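Chapter 4
Planning and Budgeting for Equipment

After reading this chapter you should be able to:
- separate the purchase price of a piece of equipment from the cost of owning it
- write a needs statement before asking for quotes
- estimate the space, power and staff time a new station requires
- decide between buying, leasing and waiting

Opening case: Kopecký's second quote

Kopecký folds and packs household linens for hotels. When the firm first looked into automating its folding line, the operations manager, Kristýna Vrabec, asked a supplier called Fornotero for a price on two robot arms. The quote came back within a week. It covered the arms, the mounts, the controllers and a one-year warranty, and it fit inside the money that had been set aside.

Vrabec did not sign it. The quote said nothing about grippers, and the standard ones on offer were made for rigid boxes. It said nothing about how the arms would learn to handle cloth. There was no line for training the staff, and the floor plan attached to it left out the room needed for people to walk past.

She asked for a second quote, dated 18th May, from an integrator named Nekada. It was higher, and it listed 747 separate parts and services. Much of the difference came from one item on the fourth page: collecting demonstrations, priced by the hour. Kopecký's managers had never budgeted for such a thing and at first wanted it removed. We will come back to this case at the end of the chapter.

4.1 Price and cost

The purchase price is what the seller charges for the equipment. The cost of ownership is everything the buyer pays from the first site visit until the equipment is sold or scrapped. For automation projects the second figure is often much larger than the first, and a budget built on the purchase price alone will run short.

Cost of ownership is usually split into one-time costs and running costs. One-time costs include delivery, installation, safety fencing, wiring and staff training. Running costs include power, spare parts, software licenses, service visits and the wages of whoever looks after the station. Some costs fall in both groups. Teaching a system a new product, for example, is a one-time cost if the product range never changes. At a firm that adds new products every March, it should be entered as a running cost.

4.2 The needs statement

A needs statement is a short document — one page is plenty — that says what the equipment must do and under what conditions. It does not name a brand or a model. Sandmont, a maker of garden tools, uses these headings:

Task. What is to be handled, and how often?
Range. Which sizes, weights and materials?
Rate. How many pieces per hour? Sandmont's last statement asked for 200.
Space. How much floor is free, and what has to stay clear?
People. Who will run the station, and who will cover for them?

Suppliers who receive the same statement can be compared fairly. Suppliers who receive a phone call tend to quote for whatever they have in stock.

4.3 Budgeting for demonstration work

Soft goods are hard to handle with fixed programs. A towel rarely lies the same way twice, so many suppliers train their systems on recorded demonstrations, in which a person does the task with hand-held grippers. The work needs little machinery, and buyers tend to underestimate it. Include the following in the budget:

1. Grippers and markers. Each operator needs a pair of hand-held grippers, and the marker cubes fixed to them must be kept clean and undamaged. Allow for spares.

2. Workspace. Plan for a table at a comfortable height, a seat, power outlets and enough room for a second person to work nearby. Cables on the floor should be routed or covered, and the cost of doing so belongs in the budget. 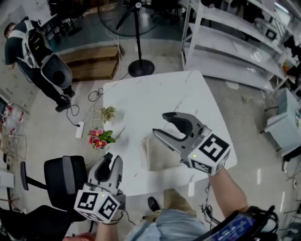

3. Operator time. Charge the full hour, including setup, breaks and repeated takes. A plan that counts only recorded minutes will be too low.

4. Materials. Cloth wears with handling. Order enough to replace the working set every 10 days.

5. Review. Someone has to check the recordings and discard the bad ones. Put this person's hours on a separate line.

Key terms: purchase price, cost of ownership, one-time cost, running cost, needs statement, demonstration work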